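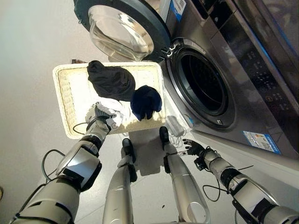
Cable care is the part of humanoid upkeep that gets the least bench time, and I think the usual schedule has it wrong. Our laundry cell at Temport runs one two-armed unit against a front loader and a basket. The service plan we inherited from Clivum covers joint backlash, hand calibration and firmware. Cables get one line: inspect yearly, in October.

Loading a drum is hard on a forearm harness. The arm reaches in past the gasket, the wrist turns, and any slack loop outside the sleeve can catch on the door rim or the latch. In our log, 474 load cycles produced 3 stops traced to a joint and 8 traced to a cable. Two of those eight were logged as hand faults, and good hands were swapped out.

Ledesma sells a tighter sleeve. We tried it and took it off. It cut the snags but loaded the connector at the elbow, a worse place to have a failure. Slack should be set with the arm at full reach, wrist turned to its limit, then clipped at both sides of each joint.
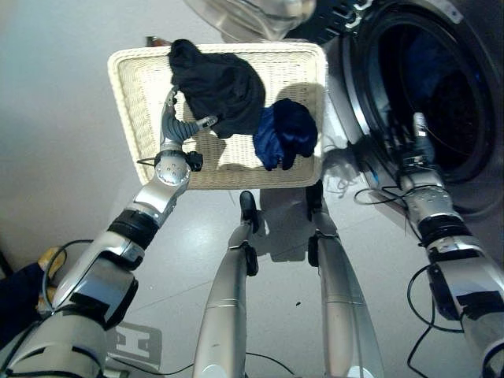 How often should the harness be checked?
Every shift, by hand, with the motors off. It takes 2 minutes if the clips are marked.

The Tratix manual, in the revision dated 5/8/20, treats clips as consumables. I agree with that and would go further. A clip that has been opened should be thrown away, and the floor by the machine should be cleared of thread and loose line before the arms are powered. Neither step is in our plan yet.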